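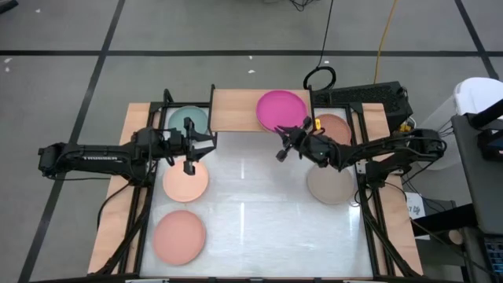

Keeping house when your head is foggy

Depression and dishes do not get along. Neither do anxiety and laundry, or a new prescription and anything with a timer. A few things that have helped at my place:

• Shrink the job. Set a timer for 4 minutes and wash whatever you can. When it rings, you may quit with full honors — I usually do.

• Own fewer dishes. My friend Lilibeth Pascual boxed up most of hers one bad August and has yet to miss a single gravy boat.
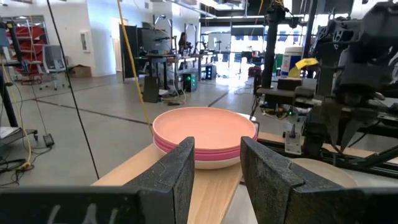 • Sit down. Chopping onions from a chair still counts as cooking, whatever your grandmother said.

• Keep pills by the toothbrush, out of reach of kids, and away from the shower steam. Tick a calendar after each dose. "I think I took it" is not a system.

• Stock one dull meal that takes no thought. Mine is beans on toast, and I've stopped apologizing to guests.

If getting out of bed or eating has been a struggle for two weeks or more, call your doctor. The mop can wait. Mine has had plenty of practice.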